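**FOR IMMEDIATE RELEASE**
Jan 3, 2021

# Hendidier workshop opens up its two-armed home robot build

The Hendidier shared workshop is publishing the full build notes for Jino, a two-armed household robot put together by members in their evenings and weekends. The notes cover the arms, the grippers, the wiring and the control software, and anyone can download them free of charge from this week.

Jino began in October as an argument over whether a shared workshop could build something that copes with an ordinary room. Most hobby arms live on a bench, bolted down, moving the same block from one marked square to another. We wanted ours to reach over a table that people have been eating at, and to meet bottles, bowls, cartons and carrier bags where they happened to be left. It is a much harder job, and (we can say this now) a lot more fun!

The arms were the first thing we settled on. There are 2 of them, with matching plate-fronted grippers, and each can be taken off and worked on without disturbing the other. That decision has saved us many late nights. When one wrist needed rewiring, the other arm carried on practising. 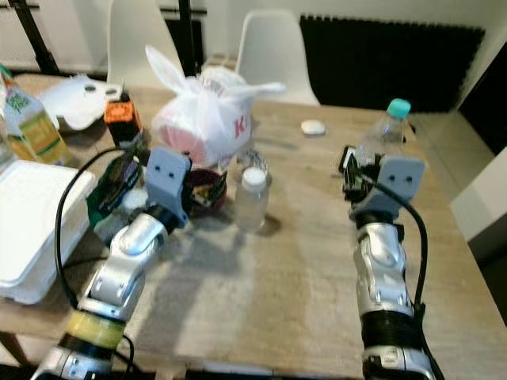 Clear plastic has been the toughest material so far. A bowl has a rim the software can find and a carton has nice flat sides, but a clear bottle picks up whatever colour is behind it, and early versions of Jino would close the gripper a finger's width short. The current version approaches more slowly and checks its distance again before gripping. The build notes include both versions of the code, so that others can see what changed and improve on it - we are sure there is room to.

The control program is called Zunlow, and it is written to be read by people who have never programmed a robot before. Each movement is a short block with a plain name, and the blocks can be put in a new order without touching the parts that drive the motors. Our practice log now holds 3,890 attempted movements, of every sort from a simple reach to a full pick-up and put-down. The failures are in there too, and we are publishing the lot.

Materials came to £3,000, paid for out of workshop subscriptions and a parts grant from Correa, a small supplier of motors and fixings. The notes set out where the money went and which parts we would buy again. Cables are the one place where we would spend more next time. A cable that bends at every joint needs a generous loop, and ours were too short at first, which meant unplugging and starting over more than once. 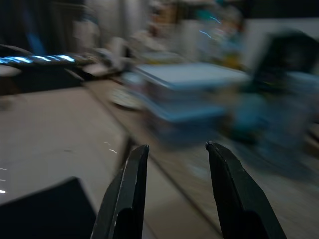 **Does a builder need a full workshop to make one?**

Most of the work can be done on a kitchen table with hand tools and a soldering iron. A few of the metal parts need a drill press, and the notes mark these clearly so that they can be made in one visit to a shared workshop or ordered ready cut. Space matters more than tools, as the arms need a clear area to swing in while they are being set up.

The notes run to 253 pages, with a parts list at the front and a long chapter on faults at the back. We suggest reading the faults first. It covers loose connectors, grippers that drift out of line, and the week we spent chasing a software problem that was a single screw working itself free.

Since finishing the tabletop work we have been trying Jino on larger things. Cupboards and cabinets ask for a different kind of touch: the arm has to lean on a surface that doesn't give, low down and sometimes at an awkward angle, and know when to stop pushing.

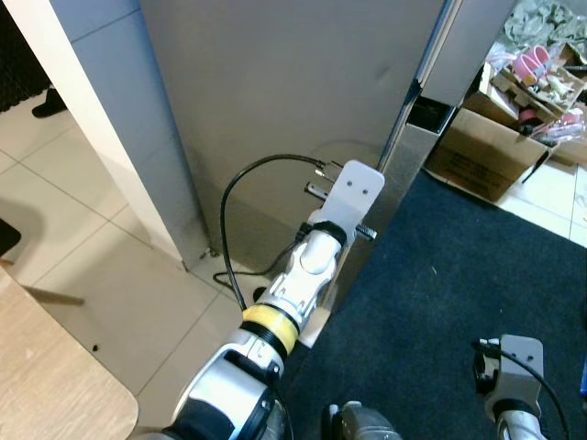

Stopping at the right moment depends on the motors reporting how hard they are working, and we are still tuning the limits. Set them too low and the arm gives up at the lightest contact; too high and it strains against its own mount. The figures we are using are in the notes, marked as provisional, and we would love to hear from anyone who has solved this on a similar arm.

Work on the next version is under way, with softer pads for the grippers at the top of the list. Members also want to shorten the start-up routine, as it currently takes longer than making a pot of tea.

**Notes to editors**

- Hendidier is a shared workshop run by its members, with benches for woodwork, metalwork and electronics.
- Jino is the name of the robot. Zunlow is the name of its control program and may be used separately.
- The build notes, code and practice log may be copied and changed freely, provided Hendidier is credited.
- Visits to see the build can be arranged through the Hendidier workshop desk.

**ENDS**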